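Living next to the bridge works: tips for keeping the house in order

Aug 19, 2021

The old Jaltham bridge went up in 1837 and the replacement will take the best part of two years. If your street is on the diversion route, or backs on to the works yard, these are the things that have helped in our house since the piling started in April.

Dust
Keep the windows on the road side shut while the lorries are running and open the ones at the back. Wipe sills with a damp cloth. A dry duster only moves the grit along, and it will scratch gloss paint. Wash net curtains on a cool cycle and hang them back up damp so they drop straight.

Put a stiff mat outside the door and a softer one inside. Shake both before you sweep the hall.

Floors
Stone dust from the approach road is sharp. Vacuum hard floors before you mop them, with the brush head down. Rinse the mop in a second bucket and change the water when it turns grey.

Rattling cupboards
Glasses that touch will ring every time the piling rig starts up. Space them out or slip a folded tea towel between the rows. Stick felt pads inside the cupboard doors where they meet the frame. For plates, a sheet of kitchen paper between each one is enough.

Check picture hooks now and then. Two of ours had worked loose by June - both were single pins in old plaster, and both now have a proper screw and plug.

Cracks
Draw a short pencil line across the end of any crack in a wall or ceiling and write the date beside it. If it runs past the line, tell the site office and keep a note of when you rang. Don't fill hairline cracks until the heavy work is over.

Water
When the main was moved at the Grostanville end, our taps ran brown for a morning. Run the cold kitchen tap until it clears before filling the kettle, and leave the washing machine off until then. Fill a few jugs the night before any planned shut-off and keep them covered in the fridge.

Getting in and out
The footbridge is open but the ramp is steep with a loaded trolley. Pack tins at the bottom, over the wheels, and pull it behind you on the way up. The number 19 bus now stops on Overgaard Road, so allow extra time if you have frozen food to get home. A thick newspaper wrapped round it will do if you have no cool bag. 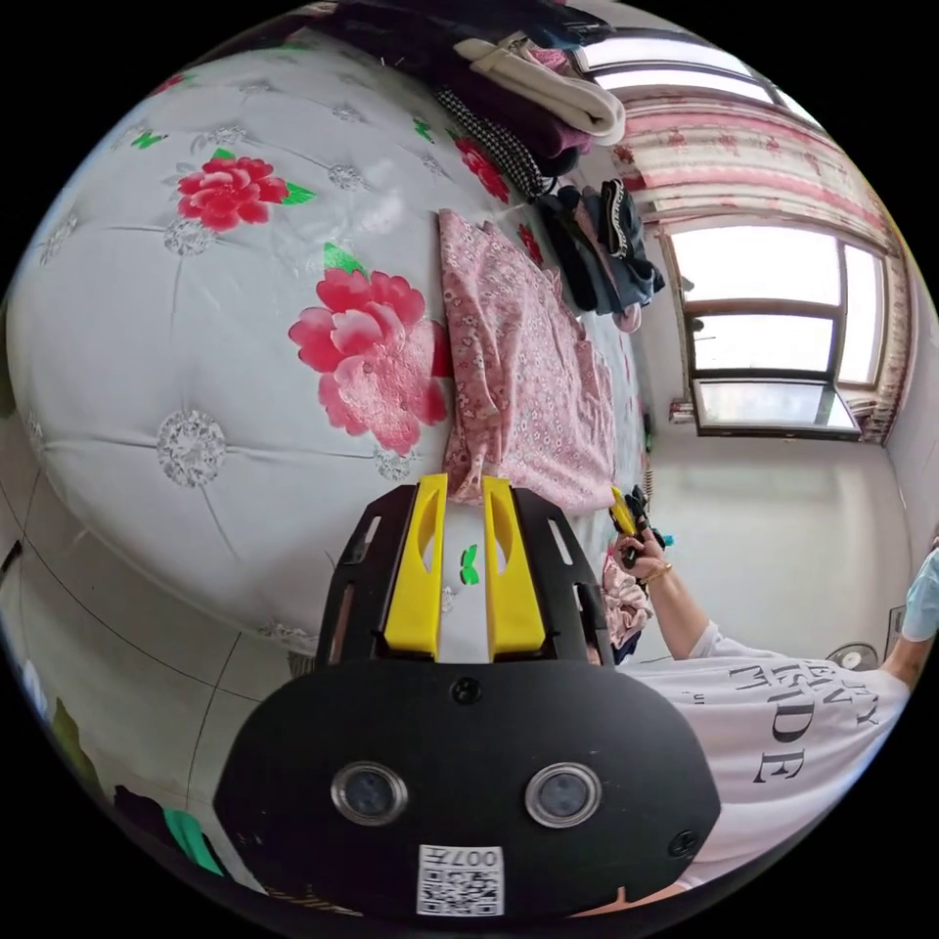
Bins go out on the corner while the lane is closed. Paint your house number on the lid as well as the side, and bring them in the same evening, as the pavement there is narrow and prams have to get past.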